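The Long Life of a Linen Sheet

Jadwiga Cieślak keeps her oldest sheet on the second shelf of a closet in Escobedo, folded in thirds. It was part of her grandmother's wedding linen. The hem has been turned twice, and the middle seam was added when the center wore thin. She still sleeps on it in the summer.

Turning a sheet sides to middle used to be an ordinary winter job. When the center went thin, you cut the sheet in half lengthwise, swapped the halves so the strong outer edges met in the middle, and sewed them together. The worn parts ended up at the sides, where they were tucked under the mattress. A sheet treated this way could last another ten years.

Cieślak learned it from an aunt and now teaches it in the back room of Ololik, a fabric store near the bus station. The class runs for two evenings in December. People bring whatever they have at home, and a lot of it is cotton blend from a discount store. She takes it all. A blend will hold a flat seam as well as anything, she says, though it pills along the stitching and the pills never quite go away.

What she cares about most is the seam. A thick one will wake you up at night. She butts the two woven edges together and joins them by hand with small, loose stitches, so the seam lies flat when it's opened out. On a machine she uses a narrow zigzag and goes slowly. The new outer edges are raw, so they get a plain double hem.

Sheets wear out in the same places in most houses – under the hips and the shoulders, and at the foot, where heels rub. Hold one up to a window and the thin areas show as lighter patches. If you can see the window frame through the cloth, it's time. If your finger goes through, you have waited too long, and the best use for that part is dust rags.

Washing does its share of the damage. Cieślak uses warm water, half the soap the box calls for, and no bleach on anything she wants to keep. She dries on a line when the weather allows.
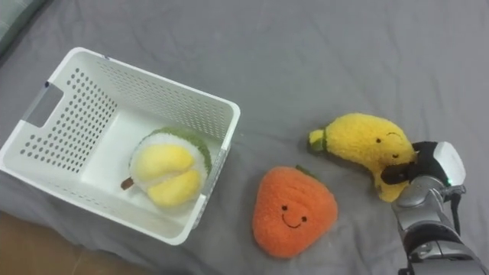 She also rotates. Three sheets to a bed is her rule, used in strict order, with the clean one going to the bottom of the pile. Her students tend to own more than that and sleep on the same two favorites, which wear out years ahead of the rest.

The store charges 37 dollars for the class, thread included. You bring your own scissors and a sheet, washed and ironed. The tables are cleared at nine, and anyone who hasn't finished hemming takes the rest home.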